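We use cookies to keep you signed in and to see which pages get read. Accept all | Manage settings

Workshop notebook: visit to Sallska, kitchen cell demo
March. Entry by Mutua Masanja

Got there at 9:40, the demo was down for 10, it began at 10:35. Writing this up the same afternoon before I start being polite about it. Đạt and Shufen came with me. Peiyu stayed back to finish the belt tensioner job and says she regrets nothing.

What we were told before going: two-arm tabletop cell, learned policies, does "everyday kitchen tasks." The invitation said 59 tasks. I asked Xuân Vi, who was hosting, for the list and she sent it, credit to her. A lot of it is the same task with the object swapped. Put potato in pot, put carrot in pot, put corn in pot. I would call that one task with different props, and I said so, and she said their funders like the longer list. Fair enough, ours would too.

Setup. Gray table, two black arms, a gripper on each. An electric pot with a glass lid, a dish rack with plates in it. Lighting is overhead and very even, and the blinds were down when we walked in. Đạt asked if they could open them. They'd prefer not to during the runs. I put a star next to that.

First job was lid off, potato out, lid back on. I have no quarrel with the choice. Glass and chrome are miserable for depth sensing, and a polished steel pot gives you a second potato in the reflection if your detector is having a bad day. If it can do this reliably I will be impressed. "Reliably" is the word I spent the morning on.
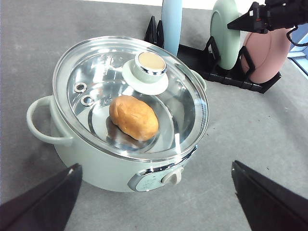

The lid knob is a generous shape to grab, wide at the bottom with a decent body above it, so the fingers have something to close on. Shufen's point was that our own lids at the canteen rig have a flat strap handle, and we lost most of last year to that handle. A knob like this one would have saved us months. I'm noting it as a difference in difficulty, no accusation meant.

Run 1: lid off clean, potato out, lid back on slightly crooked. Called a success.
Run 2: same, lid seated properly. Good run, no complaints.
Run 3: fingers closed beside the knob, backed off, tried again, got it. Recovery looked natural and I liked it more than run 2.
Run 4: dropped the potato on the rim, it rolled, operator stopped the cell and put it back by hand. Called a "reset."
Run 5: fine.
Run 6: lid off, then a long pause with the lid in the air. Finished eventually.

So 6 runs, and whether you write down one failure or two depends on how you feel about the pause. Their slide says the success rate comes from 150 trials. I asked what a reset counts as in those trials. Xuân Vi didn't know and went to find out, and came back with "it depends on the stage at which it occurs." I have that in quotes because she read it off her phone. Need the written definition before I repeat their number to anyone.

Next was plates from the rack to the table. Slower, and more boring to watch, and to my mind the better piece of work. Plates on edge in slots don't leave much room to be sloppy. It did tug at the rack a couple of times instead of lifting straight up. Nothing tipped over. Shufen thinks the approach angle is being picked from a small set and she's probably right, the moves looked very alike from one plate to the next.

After that I asked if we could move the pot. They were fine with a hand's width. I asked for it turned so the control panel faced the other way, and there was a short discussion behind the bench, and the answer was that this was "outside the current envelope." All right. I'd like the envelope drawn on a piece of paper, with dimensions. Everybody has one. We have one too, and ours is taped to the wall by the door.

Things I asked about and what came back:

- Cameras. One on each wrist, one overhead. Đạt wondered if they had tried anything from Nikon for the overhead view, they haven't.
- Demonstrations. All teleoperated, most of it by two people. Would it hold up with data from operators who are less practiced? Not tested.
- Grip force. No sensing in the fingers. They go by motor current. I don't love that with a glass lid.
- Cycle time. The quoted figure is 20 seconds for lid off. I had my own watch on it and only run 2 beat that.
- Heat. The pot stayed unplugged for the whole visit. Steam on the inside of the glass would be a different problem and they agreed it would.

There was a talk afterward with a comparison chart against Avram and Zevudia. Different tables, different objects, different definition of done. I stopped taking notes at that point and ate a pastry.

Where I come down: the hardware is tidy, the retry behavior is real, and the number on the slide isn't something I'd put in our report. Shufen is warmer on it than I am and wants to invite them over to run on our table with our lids. I'm for that. Blinds open.

To do:
Ask Xuân Vi for the reset definition and the raw trial log, videos included.
Đạt to write up the finger geometry while he still remembers it.
Peiyu to check if our spare arm mount would fit their base plate. Bolt pattern looked close but I didn't measure.
Find out who has the key for the canteen rig cupboard.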